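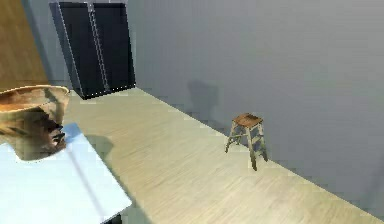

# Pre-purchase checklist: home-assist mobile arm, practice room stage

Revision 4, July. Please read the comments as well as the boxes. I know they run on, but most of what we learned on the last purchase ended up in somebody's margin notes, and I would love for us to have it all in one place this time.

Status marks: **OK** = checked and settled. **OPEN** = someone still has to do it. **HOLD** = no money moves until it's cleared.

The plan in short, for anyone joining us now: we run the tasks in the simulated room first, then buy one mobile base and arm, then fit out the real practice room at Lustach to match. Two quotes are in, one from Velisov and one from Sunditz. Tamošiūnaitė is doing the room fit-out and the electrical inspection whichever way we go.

## A. Simulated room, before we trust it for sizing

- [x] **Floor material and grain direction loaded.** OK. Pale planks, running parallel to the long gray wall. I'd like the real floor to be close to this, and it's an easy thing to ask for while the room is still being planned.
- [x] **Step stool placed near the gray wall.** OK. The back legs nearly touch the line where the floor meets the wall, so it makes a good hard case for the base. The legs are thin and splayed, with crossbars between them, and I want both vendors to show us how their low sensor copes with something that narrow. Please don't let anyone swap in a solid box for the demo – a box is far too kind a test.
- [x] **Basket on the table.** OK for looks. It's wide, woven and open at the top, and it sits on the back portion of the pale tabletop.
- [ ] **Basket weight and stiffness.** OPEN. The model has a weight typed in that I can't trace to anything. Weigh a real one, loaded and unloaded, and put the numbers in the room file.
- [ ] **Tall dark cabinet, door behavior.** OPEN. It has two vertical door panels with a light seam or trim strip running down between them. Before we pay extra for the longer reach, let's confirm how far the doors swing in the model and what sort of handle we're going to assume. Both quotes say "cabinet opening included" and neither one says what cabinet.
- [x] **Travel lane between table and stool.** OK. Open floor, nothing else set down in it. We'll add clutter in the second round, once the plain runs are logged.
- [ ] **Lighting.** OPEN. There's a soft gray shadow on the wall above the stool, and a darker patch on the floor just past the table edge. I'd ask the vendors to run with the shadows left on. The last evaluation unit we had treated a dark patch on the floor like a hole and simply wouldn't go near it, bless it.
- [ ] **Second lighting setup.** OPEN. One run with the light moved, everything else the same.

## B. Space and power in the real room

- [x] **Doorway width against base width.** OK for both models, with casters turned either way. The narrowest clear opening is 725 mm, measured with the door in place and fully open. Please measure it that way again if the door gets replaced, as a few millimeters go missing every time somebody picks a nicer hinge.
- [x] **Base width.** OK. The Sunditz base is the wider of the two at 686 mm, which is a snug fit but does go through. The Velisov is narrower and I have no worries there.
- [ ] **Dedicated charging circuit, 20 amp.** HOLD. Tamošiūnaitė has it penciled in, but the panel hasn't been inspected. I'd rather lose a couple of weeks here than have the dock share a circuit with the workshop vacuum, which we did once, and you may remember the afternoon in question.
- [ ] **Dock location.** OPEN. Keep it off the long wall. That stretch should stay clear for the stool tests.
- [ ] **Floor finish.** OPEN. Ask for a sample board and roll a loaded caster over it before we commit. A glossy finish looks lovely and gave our old base fits.
- [ ] **Emergency stop reachable from the door and from the table.** HOLD. One button was quoted and we need two. Sunditz sells the second as an accessory, Velisov hasn't answered yet.

## C. Safety paperwork

- [ ] **Risk assessment for shared space.** HOLD. People will be in the room while the arm moves, so a form written for a fenced cell won't do. Ask for the speed and force settings in writing.
- [x] **Pinch points marked on the vendor drawing.** OK from both.
- [ ] **Battery storage and transport sheets.** OPEN. Sunditz sent theirs, Velisov sent a brochure.
- [ ] **Tip-over test with arm extended and loaded.** OPEN. Use the basket weight from section A once we have it. Please do not guess just to get the box ticked.
- [x] **Training for operators.** OK. Included in both quotes, on site, with a refresher in the second year.

## D. Money

- [x] **Simulation license.** OK. $3,939 for the year, paid out of the software line. It covers the room we're using now and any changes we make to it.
- [ ] **Spare gripper pads and one spare caster set.** OPEN. Put these on the first order. Ordering them later means a second freight charge, and freight was the line that hurt us last time.
- [ ] **Service contract.** OPEN. I lean toward taking the first year and deciding again after that. Ask whether travel is included, and get the answer on the quote itself instead of in an email.
- [ ] **Long-reach arm option.** HOLD. Depends entirely on the cabinet door item in section A. If the standard arm manages the swing, we leave this out and put the money toward the second stop button.
- [ ] **Furniture for the real room.** OPEN. Stool, table, basket, tall two-door cabinet. None of this needs to be fancy, and I'd be happy with secondhand as long as the dimensions match the room file. Buy two stools. One will get knocked about.
- [ ] **Contingency line.** OPEN. There isn't one yet, and I would feel a great deal better if there were.

## E. Before the order goes out

- [ ] All HOLD items cleared and initialed
- [ ] Both vendors have run the same room file, same start position, shadows on
- [ ] Run logs saved alongside the quotes
- [ ] Room drawing from Tamošiūnaitė matches the simulated layout, or the differences are written down
- [ ] Delivery booked for the morning, with two people at the Lustach loading door

Additions are welcome, long ones too. Put your comment under the item it belongs to and leave the older comments where they are, even when they've been overtaken – I've gone back to those more often than I expected.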